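Speaker notes: Keeping Old Office Computers Useful
Stollamance small business evening, 04/12/2025

Opening (2 minutes)
Thank people for coming. Say the slides will be on the Stollamance page by the weekend. Ask who has a computer at work that everyone complains about. Wait for hands.

Slide 2: What Birkett had
Birkett is a print shop with 10 desktops, bought in one batch. The quote to replace them all was more than the owners wanted to spend in one year. They asked us at Vumier which ones could stay. We looked at what each person does all day before we looked at any hardware. Most of it was email, invoices and the order system. Two people do layout work, and those two got new machines.

Slide 3: Start with the software
Go slowly on this slide. People want to buy parts first.
- Check what loads at startup. One Birkett desktop had three backup programs running.
- Check free space on the drive.
- Check that the operating system still gets security updates. If it doesn't and can't be upgraded, stop there and plan to replace it.

Slide 4: Then open the case
Talk over the two pictures. Mention unplugging at the wall, and taking a phone photo of the cables before moving any. Memory and a solid state drive are the upgrades worth pricing. A new processor rarely is, and the board limits which ones fit. 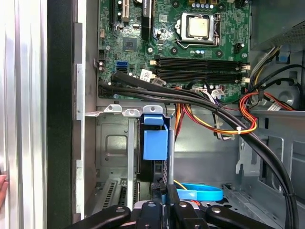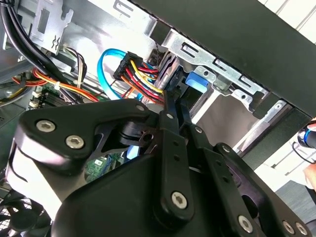
Inside a desktop tower.

Slide 5: What it cost
Parts came to $55 per machine for the ones we kept. The full job, with labor, was $345 for the first two desktops, which we did as a trial. Birkett used those for a month before agreeing to the rest. Recommend a trial to anyone with more than a few machines.

Slide 6: Getting rid of the others
Wipe the drives or pull them. Keep a list of serial numbers for the accountant. Plomberg takes office equipment on weekday mornings, but call ahead if you have a full carload.

Questions
Likely ones: laptops (harder, depends on the model), warranties (read yours before opening anything), and whether to lease. If leasing comes up, say we'll cover it in January.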